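**Toy sorters wanted at Loltik - paid, part-time, no experience needed**

Hi! I run the toy room at Loltik, a small toy library on Cele Street in Unley, and I need a couple more pairs of hands. Families borrow toys from us the way you'd borrow books, they bring them back in whatever bag was nearest the door, and then it all has to be sorted, wiped, mended if it can be mended, and put back on the shelf. I love this job. I just can't keep up with it anymore.

We have 3071 toys in the catalog right now and room for 4000, so you can guess where this is going. The building went up in 1882 as a grain store and the stairs are steep, but the sorting tables are on the ground floor and that's where you'd spend nearly all your time. 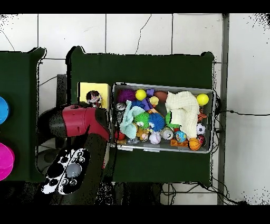

The work itself is simple to explain. You take a mixed bin, you empty it a piece at a time, and every piece goes to one of four places: clean shelf, wash tub, mending box, or "what on earth is this." Balls are the biggest group by a mile. Soft toys get checked along the seams and around the eyes. Cloths and towels end up in the bins too (people wrap things in them, or they just fall in) and those go straight in the laundry bag. Anything that was never a toy in the first place gets pulled out, and food packaging goes in the recycling after you've made sure there's nothing small hiding under it.

You don't have to be fast. I'd much prefer somebody who looks twice at a squeaky toy before it goes back on the baby shelf. If you're the kind of person who puts the blocks back in the right box at a friend's house without thinking about it, please write to me!

What I'm offering:

- Two shifts a week, three hours each, mornings or afternoons (you pick, and we can swap things around during school breaks)
- Hourly pay, same rate for everybody on the tables, paid every two weeks
- A free family membership for as long as you work here
- Coffee, tea, and a radio you're allowed to change the station on
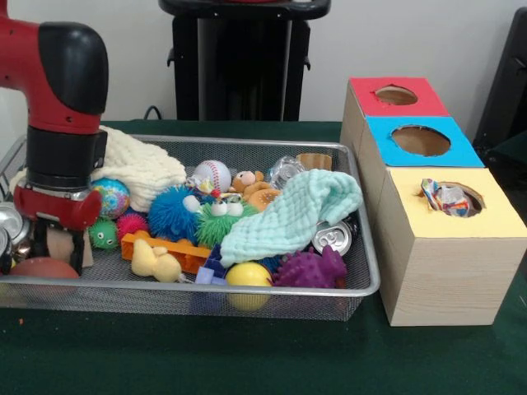 The busiest stretch is December, when half of Unley clears out closets and we get donations on top of the regular returns. Last year 1476 pieces came through in that month alone, and I was still finding marbles in my coat in spring. I'd like the new people to be settled in well before then, so the first few weeks are slow and easy. You'd share a table with me, learn which tub is which, and get used to the catalog tags. The tags are little colored dots and they make sense after a day or so.

A few practical things. You'll be standing for most of a shift, though there are stools. Full bins can be heavy and we carry them with two people. Soap and wipes are unscented, and I keep gloves in three sizes. You need to be 16 or older, and if you're under 18 I'll want a note from a parent. The Murnden bus stops right across the street, and there's a bike rack by the side door.

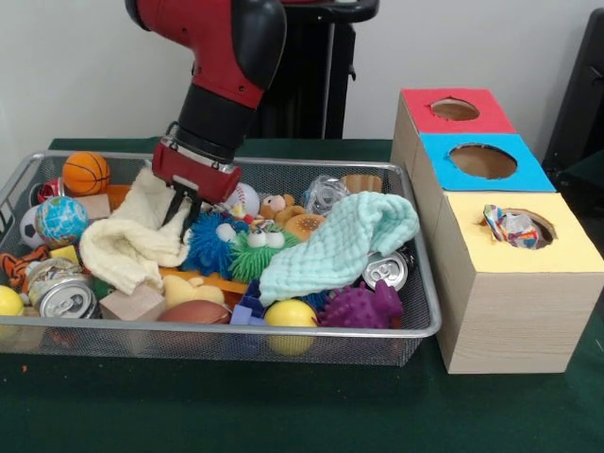

*A mixed bin: balls, spiky toys, a tiger, a duck, and a towel.*

To apply, drop a letter in the Loltik mailbox or hand it in at the front desk. Skip the formal resume if you don't have one. Just tell me who you are, which shifts would suit you, and what toy you played with most as a kid - I read every one of those and I'm always curious. I'll call everybody back, including the people I can't take on this time, and if it sounds like a fit you can come in for an hour, sort a bin with me (paid, of course), and see if you like it.

Letters should reach me by April 15, 2020. Hope to hear from you!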